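Test tube racks and the two-table problem
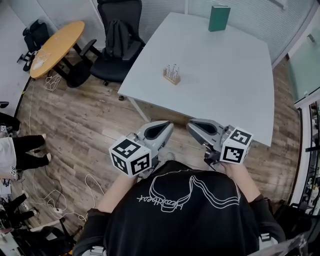 I have been moving test tubes between racks for most of January, and I have opinions about racks now. The previous post on this blog dealt with pipette tips, and a couple of readers asked why I skipped the part where the tubes live between steps. I skipped it because I had not thought about it. This post corrects that.

The room is the back one at Hesdale. It has a large square table with a white top, a smaller oval one in a light wood finish, and office chairs that end up against the wall. The square table gets the glassware. The oval table gets whatever is left over, which at the moment means cable.

The rack

The rack is a small wooden block. It holds thin clear tubes upright, and when they are all in it they stand close together in a cluster. I bought a plastic one first, from Warraich, and it went back in the cupboard after 2 days. The plastic rack weighs very little. When a tube binds slightly in its hole and you lift, the rack comes up with it, and then it drops. The wooden block stays where it is put.

The drawback of wood is cleaning. It cannot sit in a bath of anything, and a spill soaks in if left. I wipe it with a damp cloth, then a dry one, and leave it on its side overnight. Mehwish Marwat suggested a coat of Oleo, a furniture oil she uses on her kitchen boards. I tried it on the underside of a spare block. It took 6 hours to stop feeling tacky and it narrowed the one test hole enough to notice. I would not put it inside the holes. On the outer faces it is fine.

Hole fit matters more than anything else about a rack. Too tight and the tube squeaks on the way out. Too loose and the tube leans, and a leaning tube touches its neighbor. With thin tubes the lean is worse than you would expect, given how little clearance there is at the base. I measured the lean with a set square. It varies by hole, and the outer holes on this block are the worst. I assume the drill wandered.

Placement

The rack goes near the middle of the table, a bit left. I tried it close to the near edge for a while, on the theory that a shorter reach is a safer reach. The reach was fine. The problem was forearms. Anyone leaning over the front of the table to get at something else passes a sleeve directly over the tube mouths. Moving the rack inward cost me a little reach and removed the sleeve problem.

A white top is a poor background for clear tubes. The tubes are hard to see from a standing position, and the block is what you actually aim for. I tested a sheet of dark card under the rack. Visibility improved from above and did nothing from the side, where it was needed. A dark object standing upright behind the tubes works better. A book on its end does the job if it is heavy enough to stay up. It should be well back, toward the far side of the table, so that it stays out of the way of hands. Directly behind the rack it is one more thing to knock over.

The order I use for emptying a rack:

Start with the row farthest from you.
Lift straight up until the base of the tube is clear of the block.
Move sideways only after that.
Set the tube down in its new hole before letting go. Do not drop it the last little bit.
Leave the near row for last.

Far row first is the opposite of what most people do on their own. Zubaida Sethi worked near row first for a full afternoon and reported no trouble, so treat it as a preference. My reasoning is that a retreating hand passes over empty holes. Hers is that she can see the near row better. Both are true.

Timing

I timed the transfers with a kitchen timer, which is adequate for this. One full rack over to another took me 106 seconds at a comfortable pace. I got it under that by hurrying and chipped a rim. The limit I now set is that no run should be quick enough to need a second attempt at any hole. If I miss a hole, I stop, put the tube back where it came from and begin that one again.

After 60 minutes my placement gets visibly worse. I put this down to standing. The table is a sensible height for sitting, and I keep standing at it anyway. A break helps more than a chair does.

Cable

The floor in that room is wood-grain laminate and the sockets are not where anyone wants them. One long white cable crosses the floor to a power strip, and there is another bundle under the oval table. I would like all of it along the wall. The strip can move. The long run is harder, as the route along the wall needs more length than the route across the floor, and I do not want to chain a second strip onto the first.

The Triletlow floor channel I ordered is the low-profile type with a peel-off backing. I have doubts about adhesive on laminate and plan to test it on an offcut first. If it lifts the surface, I will use the channel loose and weight the ends. White cable on a brown floor is at least easy to see, so I have not treated it as urgent.

The tangle on top of the oval table is a separate matter. It should be coiled, tied and put in a drawer. I have written this down in three different places.

Open items

Redrill the outer holes on the spare block and measure the lean again.
Try a rack with a deeper base hole.
Find a matte gray mat big enough to go under the rack and still leave a margin.
Test the channel adhesive.

Mehwish has offered a drill press for the first of these. I need to find out what bit sizes she has before I take the block over.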